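Planning for Soft Containers: An Interview with the Latitz Software Group

The Latitz group writes Vakus, planning software for two-armed workcells. Its lead developer spoke with us in August 2026 about bags and small hand tools.
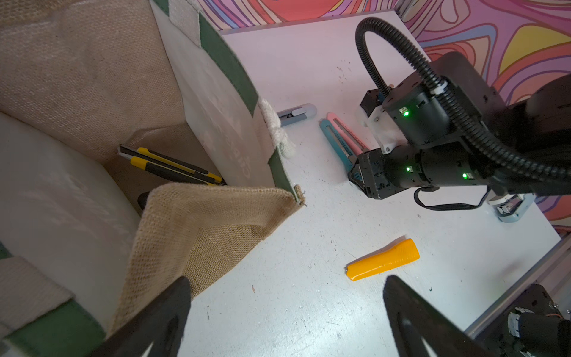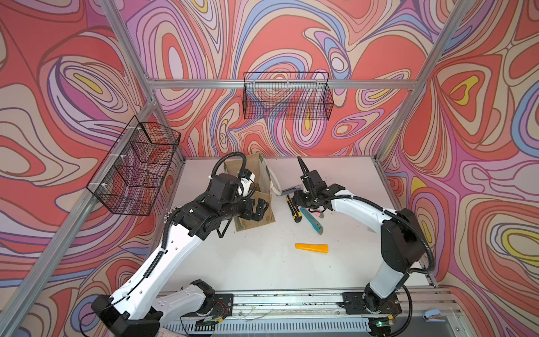
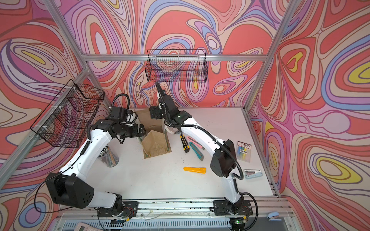
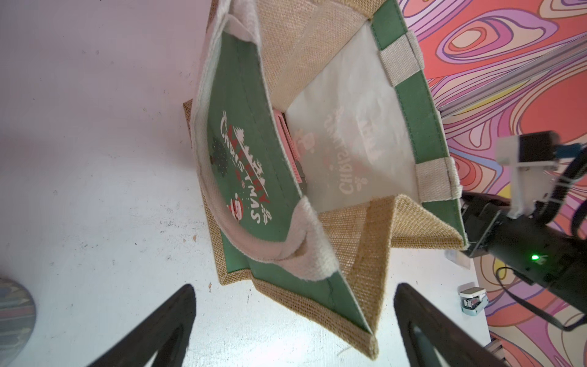 Perception and planning

"A bag does not keep its shape, so the planner cannot treat it as a box," the developer said. Vakus refreshes its model of the opening every 400 milliseconds and discards any grasp that no longer fits.

Colour is a weak cue, in the group's view. Release 11 relies on outline and depth, and compares the wrist views with the fixed ones before either arm is cleared to move.

Asked about arm-to-arm clearance, the developer was brief: "We set it at 25 millimetres. In March it was 15, and we were not comfortable with that."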